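Skollik Finger Set, Part 3393
Replacement fingers for the Skollik hand-held gripper

Sold as a pair, left and right. Dark charcoal finish. Fasteners not included.

Service notice, revised August

Some pairs in batch 14 were shipped with the pin hole drilled too close to the outer edge. Under repeated closing the plastic can crack from the hole toward the tip. In two cases reported to us the finger came off while the gripper was holding a glass part. One operator at our Boststead shop had a cut hand.

If you have batch 14, stop using it. The batch number is on the bag label — it is not marked on the finger itself. Batch 16 and later use a revised drilling jig and are not affected.

Checking a pair

Take the gripper out of service before you touch the fingers. Look at the area around each pin hole under a bright lamp. A crack starts as a thin pale line. Flex the finger by hand, lightly, and look again. Any line at all means the pair is scrap. Do not glue it, and do not replace one finger and keep the other.

After fitting, open the jaws all the way and close them slowly 20 times with nothing between them. Stop if you hear a click. Then check the holes again.

Keep glassware out of the work area until the pair has passed.
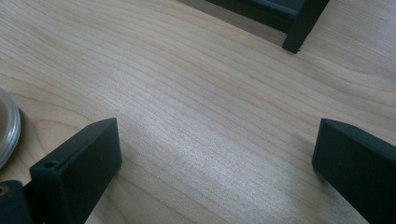 Fingers open over a bare stretch of tabletop, nothing held.

Returns

Batch 14 pairs are replaced free, opened or not. Send both fingers back with the bag label if you still have it. Without the label, send a note saying when you ordered and we will look it up. Returns go to Yvette Bouchard at the Hawthorne counter. Questions on fitting go to Gayan Mondal.

Fits: Skollik hand-held, all versions with brass inserts in the body. Does not fit the Cisside adapter.

Related parts: pin kit, insert kit, body bracket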